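Workshop notebook – artificial florals, bench 2
24 June 2019

Continued the teardown of the Bimolia hydrangea stems. Job from Hannelore: decide whether the heads can be reshaped for the low table arrangements or whether we reorder with a shorter branch.

Stock on hand 227 stems, of which 47 set aside with crushed heads from the bottom carton. All work today on the crushed ones.

Steaming. Kettle steamer, nozzle a hand's width away, five seconds per side, then shaken upside down. Petals open again but the crease down the middle of the larger ones stays. A second pass made no difference. Ten seconds curled the edges on one head, so five is the limit.

Branching. The florets sit on thin side stems that all run back to one gathering point under the head. Bending a side stem close to that point puts the load on the joint, and two pulled out. Bending further out, toward the floret, holds for a while and then creeps back. Checked after lunch: most of the bend was gone. No wire in the side stems as far as I can tell from cutting one open. The main stem does have wire.

Refixing. Tried Latex adhesive from the Zoltik tin on the two that pulled out. Still tacky at four o'clock. Left standing in the rack, heads up. Do not handle before tomorrow.

Leaves. Serrated edge, veins pressed in, dark face and grayer back. Some have turned so the back shows. Twist at the leaf stem, not at the blade. Neville wants them all face up for the Sotelo order – I would leave a few as they are, it looks less stiff.

Open points:
– pull test on the glued side stems
– ask Bimolia for a sample with wired side branches
– cut length for the low bowls, Hannelore to confirm
– steamer needs descaling, spits at the start
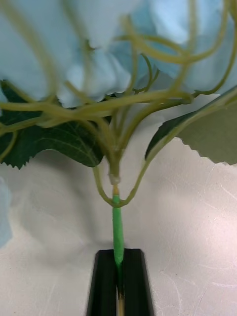 Blue hydrangea, underside of head. Side stems meeting at the joint, leaf on either side.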